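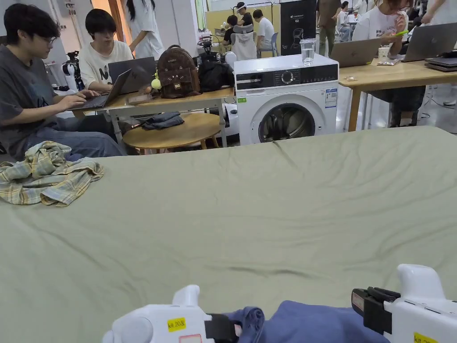 Both hand grippers over the green sheet, blue-grey cloth between them, checked shirt waiting on the left.

April, 3.40 pm, laundry task

Back on the hand-held grippers after lunch and my wrists know about it! Pak-hei and I swapped every 20 demos, which is much kinder than the mad stint I did at Gritby. We're at 126 good ones for folding now (Nele wants 3,000 by the end of the project, ha).

The blue-grey cloth is easy enough if I pinch both corners before lifting. If I go in one hand at a time it bunches up and I end up chasing it round the sheet, and I don't want the robot picking up that habit from me. The checked shirt is another matter – I keep losing the collar inside a sleeve.

Demo 908 in the shared folder is a bad one, please don't train on it. I let go with the left far too early.

Wajid reckons we should start each go from a messier heap. I'm all for it, but can we finish the tidy set first? Will ask Thiện about slowing the replay down.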